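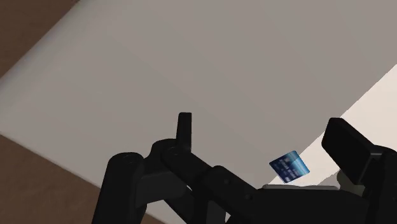

Hello again! I've spent most of March on Flerkach, our little grasp planner, and these are from the sim runs Lizelle Mathebula and I did at Pernside. Thin things are still my favourite headache – a card gives you so little edge to plan for, so I rewrote the approach step and now it tries 400 candidate poses before it picks one. Aurelio Requena looked after the wrist view, and I do love having it next to the room view when I'm hunting for a bug.
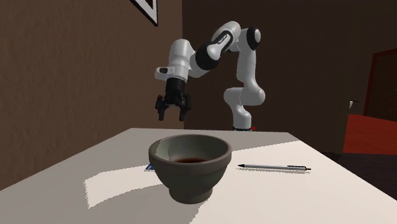

Room view, fingers open, with the bowl and pen on the table.

The bowl goes into the planner as an obstacle with 2 cm of padding, which made the paths a bit timid. I'll fiddle with that next – more soon!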